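April 2022, teleop bench, notes

Continued with the table task on the Grisura setup. Usa Khamphan operated both arms and I was writing and resetting the dishes. We are now at 180 demonstrations, and the plan says 585 before the first training, so it is still a long way.

Main problem today is the right arm at the bowl. When the operator closes too early, the bowl slides and the demo must be thrown away. We discarded 6 for this reason. Usa proposes to come from the side and touch the wall of the bowl slowly, then stop one moment before the next motion. I tried it myself after lunch and it feels better in the hand, but my own demos are slower than hers.

Second thing, the spoons. I asked to change the angle of the middle spoon at every reset. In the November set we kept it always straight and the policy learned only this one pose.
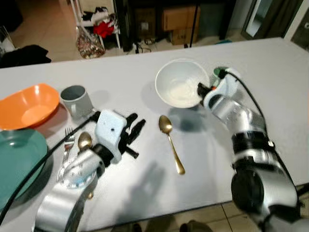 The left cable still needs a better clip. It comes down on the table side when the wrist turns, and the operator starts to move carefully around it, which I do not want in the data. I wrote to Raptis for a shorter one.

To do: rename the files from this morning, check the delay on the left leader arm.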